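Support > Tickets > Flores site > Hot water

Hot water drops out, upstairs only, mornings
Status: open
8 min read
126 views · 2 comments

Opened by Soon-im Hwang, Flores

Upstairs has no hot water between 6:40 and maybe 7:30 in the morning. Downstairs is fine the whole time. Heater is the Jirnon tank, the tall one, in the closet under the stairs. Pump on the loop is a Punance. Started in April after the shutoff valve got replaced. Was fine before that, as far as anyone upstairs remembers.

What I already did:
- turned the thermostat up a notch, no change
- flushed the tank, got a cup of grit out, no change
- checked the breaker, it's on
- let the upstairs tap run ten minutes, got lukewarm, never hot

Please don't tell me to restart it. There's nothing to restart.

---

Reply, Efraín Escobar, Itine plumbing desk

Ok thanks. Few things before we send somebody.

1. Is it every upstairs tap or just the bathroom
2. Does the pump run when it's cold. Put a hand on it, you should feel it hum
3. Is there a timer on the pump. Older ones have a little dial with pins
4. What's the pressure upstairs at the same time, weak or normal

Also who did the valve and which valve exactly. There are two in that closet per our sheet, one on the cold feed and one on the return.

---

Soon-im Hwang

1. Every tap. Bathroom, little kitchen, the utility sink
2. Not humming at 6:50. Humming at 8:15
3. There is a dial. It says the time is 1:20 and it's 8:15 in the morning, so that's wrong
4. Pressure is normal

Valve was done by Rigoberto Villca, he came through you guys. I don't know which one. The one with the new red handle.

---

Efraín Escobar

Ha ok the dial is probably a good part of it. When the power was off for the valve job the timer stopped and nobody reset it. Turn the dial clockwise ONLY till the arrow is on the right time. Do not turn it backwards, it strips the gear. Pins pushed in = pump on. Leave the pins in from 5:30 to 9 and again for the evening.

Try tomorrow morning and post back.

---

Soon-im Hwang

Did it. Dial is right now. Pump was humming at 6:35 this morning, I stood there.

Upstairs still cold at 6:45. Less cold. Got warm at 7:05 and stayed. So better but not fixed. People up there are filling a kettle to wash dishes, it's not great.

---

Efraín Escobar

Good that's progress. So pump's on but something is fighting it. Guesses in order

a) check valve on the return is stuck or in backwards
b) mixing valve upstairs is passing cold across
c) air in the loop
d) the new shutoff isn't open all the way

Do (d) first, it takes a second. Red handle, should be in line with the pipe. If it's a round wheel type turn it counterclockwise till it stops, then back a quarter turn.

For (a), with pump running, feel the return pipe near the tank. Then shut the pump off at the switch and feel again after 15 min. Tell me which side of the brass fitting is hotter each time.

---

Soon-im Hwang

(d) handle is in line with the pipe. Fully open.

(a) pump on: both sides warm, the tank side a bit more. Pump off 15 min: tank side warm, other side cool. Not sure if that's good or bad.

---

Efraín Escobar

That's good, means the check valve is holding. Cross (a) off.

(c) air. Does the pipe gurgle when the pump kicks on? Should be a small bleed screw on top of the pump body. Towel under it, flathead, half turn, wait till the spitting quits and it's a steady dribble, close. Don't take the screw all the way out. It will get lost, ask me how I know.

---

Yolandi Kruger, also at Flores (I'm on the upstairs floor, Soon-im is out today)

Did the bleed. Spat for a good minute, then water. Towel was not enough towel. No gurgle now.

Next morning, taps timed with my phone:
6:40 utility sink, hot in under a minute
6:45 little kitchen, lukewarm, still lukewarm at five minutes
6:50 bathroom, lukewarm
7:10 everything hot

So utility sink is fixed?? but the other two arent. Is that one pipe or two?

---

Efraín Escobar

That is super helpful, thank you. Utility sink comes off the riser before the other two on the drawing I've got. So hot water is making it up there fine and then getting watered down after that point. Which is (b). Somewhere past the utility sink cold is crossing into the hot side.

Usual suspects: a single-handle faucet with a worn cartridge, a shower left on at the body but shut at the head, or a sprayer hose with a pinch shutoff on the end. That last one gets people all the time. Anybody leave both handles open on something and close it at the nozzle?

Test: close the cold stop under the little kitchen sink. Run bathroom hot. If it comes up hot, it's the kitchen faucet. If not, open it again and do the same with the cold stop in the bathroom and run the kitchen.

Do it in the bad window or you wont see anything.

---

Yolandi Kruger

Kitchen cold stop closed, 6:45, bathroom hot comes up HOT in about the time it takes to complain about it. Opened the stop again, went lukewarm in a couple of minutes. Did it twice. It's the kitchen faucet.

Single handle, pull-out sprayer. No pinch thing on it. Nobody knows how old it is.

Why only mornings though? Bugging me.

---

Efraín Escobar

There we go.

Mornings: street pressure is higher early, before everybody's up and using it. More push on the cold side so more gets across a bad cartridge. By 7:10 the pressure comes down and the leak across gets small enough that you don't notice. It was probably doing it a little before April too. The pump timer being off made it bad enough to write in about. Two problems stacked, took us longer to see either one.

So you need a cartridge. Make and model is usually on a sticker under the sink or stamped behind the handle. Send it and I'll look up the part. Leave the kitchen cold stop closed till then if they can live with hot only in that sink. Put a note on it so nobody gets scalded.

---

Yolandi Kruger

No sticker. Stamped behind the handle, all I can read is 775, the rest is worn off. Note is up. Stop is closed. Bathroom was hot all morning and people are being weirdly nice to me.

---

Rigoberto Villca, Itine field

Jumping in, I did the valve in April. Confirming it was the cold feed to the tank, not the return. Check valve wasn't touched. Power was off to the heater and pump while I was in there, so yes the timer is on me, should of reset it before I left. Sorry.

775 won't be enough to order from. There are a few with those digits and the stems are different lengths. Pull the old one and measure it, or I bring a few and match it on site. I'd sooner do that. Half hour job. Need:
- clear space under the sink, I have to get my whole shoulder in
- the stops to both work (sounds like they do)
- somebody to let me in by 8

---

Soon-im Hwang

Back now, read all this, thank you Yolandi. Any morning works, I'm in from 7:30. Under-sink is cleared, it was mostly bags and a drying rack.

Two questions. Should we change the bathroom one at the same time if it's the same age? And is turning the thermostat up a problem, I never put it back.

---

Efraín Escobar

Yes turn it back down please. You had it up for nothing, and you've got people washing hands with no cold at that sink. Back to where it was, mark it with a pen.

Bathroom: if it tests clean I'd leave it. Your call. Rigoberto can check it while he's there, it's the same test the other way around.

I'm changing this from "heater" to "fixture" so it goes in the right queue. Ticket stays open till the cartridge is in and you've had a couple of good mornings in a row.

---

Patricio Pacheco, Itine scheduling

Visit booked, 8:00 am, Rigoberto. Access through the side door, ring Soon-im. No charge for the timer part. Cartridge billed at cost. Please have somebody reopen the kitchen cold stop AFTER he's done, not before, and run both handles a minute to clear it.

If it's cold again the morning after, reply here, don't open a new one, otherwise it lands with someone who hasn't read any of this.

---

Soon-im Hwang

Thermostat is back down, marked. Side door sticks, tell him to push. Will post times from all three taps the morning after, same order as Yolandi did them.

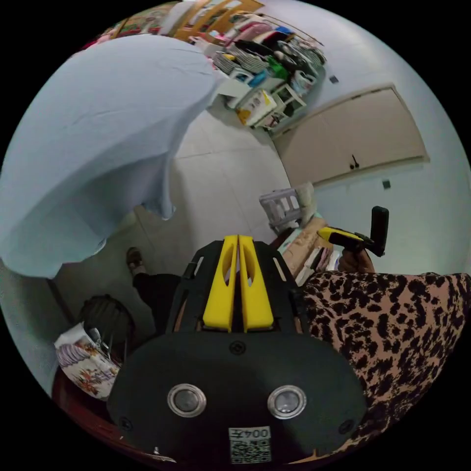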